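Préparer un poste à deux bras avant le premier essai : les règles à suivre

Ce guide s'adresse aux personnes qui doivent régler un poste à deux bras sur une table partagée. Il reprend l'ordre que nous suivons à l'atelier Vudine, d'abord en simulation, ensuite sur la machine. Comptez une matinée pour la première fois.

1. Délimiter les zones

Avant de charger un programme, dessinez sur le plan de la table trois zones : une pour chaque bras et une zone commune au milieu. Un seul bras à la fois a le droit d'entrer dans la zone commune. Cette règle doit être écrite dans le contrôleur, il ne suffit pas de la mettre dans la consigne de l'opérateur.

2. Fixer la position d'attente

La position d'attente est celle où les bras reviennent après chaque cycle et après chaque arrêt. Choisissez-la avec les pinces ouvertes et vides. Vérifiez aussi qu'un bras peut la quitter sans passer au-dessus de l'autre. Dans le projet Lindska, nous avons dû la modifier deux fois, parce qu'un coude passait trop près d'un bac.

3. Placer les bacs

Donnez à chaque bac une couleur et une place fixe, et notez les deux dans la fiche du poste. Un bac déplacé de quelques centimètres rend la fiche fausse – il faut alors refaire le contrôle complet. Au démarrage, les bacs sont vides et rien d'autre ne reste sur la table.

4. Contrôler en simulation

Faites tourner le cycle complet à vitesse réduite. Notre série de contrôle compte 133 mouvements, dont 104 concernent la zone commune. Regardez surtout les coudes et les poignets, on pense trop souvent seulement aux pinces. Les câbles sont à vérifier à part, car le calcul de collision ne les prend pas toujours en compte. 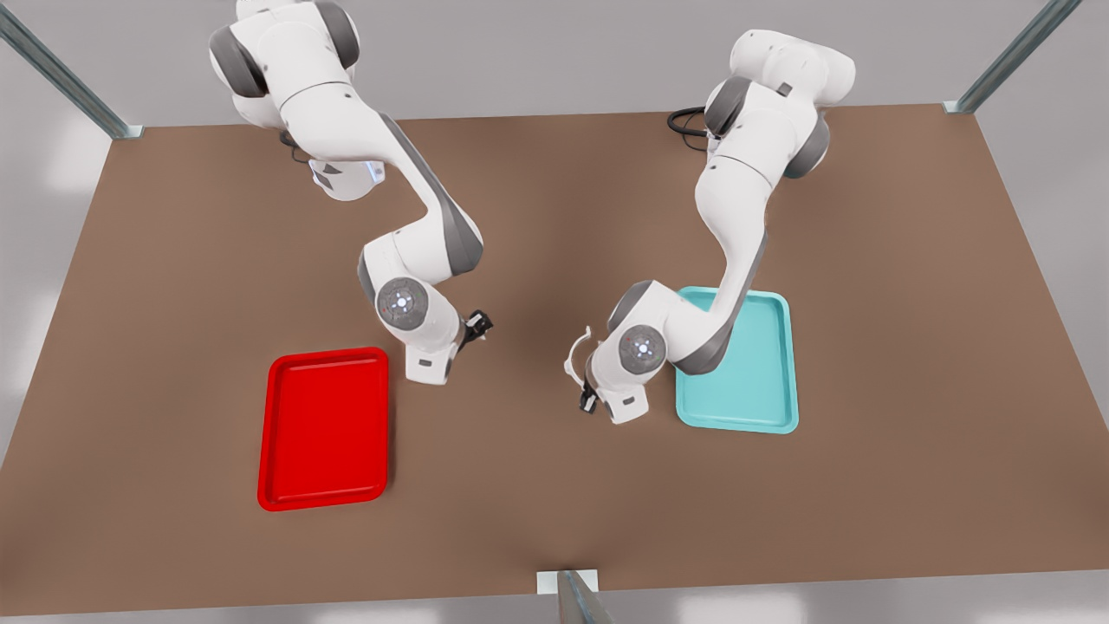
Publié le mardi 25 mars | Par la rédaction technique de Vudine | Rubrique : Bonnes pratiques

Dans cette vue de simulation, le bras droit du robot est à gauche. Gardez toujours dans la fiche les termes « bras droit » et « bras gauche » du point de vue du robot, même si l'écran montre l'inverse. Le coude du bras gauche passe au-dessus du bac turquoise : un tel survol doit être noté, avec la hauteur minimale permise.

5. Passer à la machine

Recommencez le contrôle à vide, une main près de l'arrêt d'urgence. Les personnes restent hors du cadre pendant le mouvement. Si une valeur change, même petite, corrigez la fiche avant de continuer et mettez vos initiales à côté.

Pour les postes de type Mogensen, la fiche vierge se demande au bureau de Conville.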